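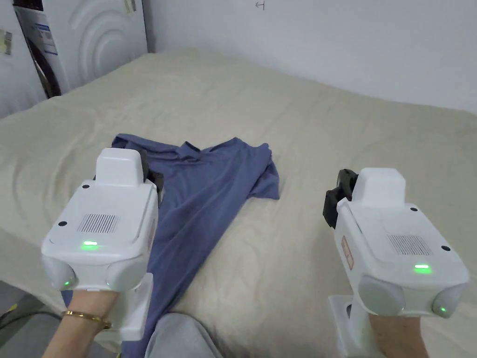 Vous jetez les épisodes où le tissu glisse, ou vous les gardez ? Question reçue sous mon dernier post sur la collecte textile. Je réponds en fil.

1/ On les garde, étiquetés. Un glissement suivi d'une reprise correcte apprend au modèle quelque chose qu'un épisode sans accroc ne contient pas. On retire seulement les épisodes abandonnés avant la fin de la tâche.

2/ État du lot « linge souple » chez Grirkuvis : 1,402 k épisodes bruts, soit 1 402 enregistrements, dont 700 sur des T-shirts. Le reste se partage entre serviettes et taies.

3/ Matériel : deux pinces tenues à la main, une par côté, sans bras derrière. L'opérateur fait le geste, on enregistre la trajectoire des deux poignées et l'ouverture des doigts. Le transfert vers le robot se fait hors ligne.

4/ État initial : T-shirt froissé, posé sur une surface molle. Sur table rigide la politique apprend à plaquer les doigts contre le support. Sur une couette, le même geste enfonce le support et pince deux épaisseurs.

5/ D'où le choix d'un lit pour une partie des sessions. Couette claire, T-shirt bleu : la segmentation est facile. Il faut donc aussi du blanc sur blanc, et pour l'instant on en manque.

6/ Étiquettes par épisode : prise à une main, prise à deux mains, glissement, reprise, lâcher. Horodatage au contact, pas à la fermeture de la pince. Les deux peuvent différer de plusieurs images et le modèle y est sensible.

7/ Après filtrage (désynchronisation gauche/droite, perte de suivi), il reste 459 épisodes exploitables sur les 700 T-shirts. Le taux de rejet est trop élevé. Cause principale : les poignées se masquent mutuellement quand les mains se croisent.

8/ Consigne modifiée en septembre : ne plus croiser les mains pendant le dépliage. On perd un peu de naturel dans le geste, on gagne en suivi. Je n'ai pas encore de mesure propre de l'effet sur la politique.

9/ L'annotation passe par Fludport. Export vers Corrigan pour l'entraînement. Le format intermédiaire perd l'étiquette « reprise » si elle tombe sur la dernière image. Bug connu, contourné en ajoutant une image vide en fin d'épisode.

10/ Variabilité entre opérateurs : jusqu'à 11 stratégies distinctes pour trouver un col dans un tas. On ne les normalise pas. Zodport impose un geste unique dans son protocole, nos essais de ce type généralisaient mal aux manches longues.

11/ Prochaine étape : les chaussettes, par paires, même support. Le schéma d'étiquettes est à revoir avant, « prise à deux mains » devient ambigu avec deux objets. Si quelqu'un a déjà tranché ce point, je prends la référence.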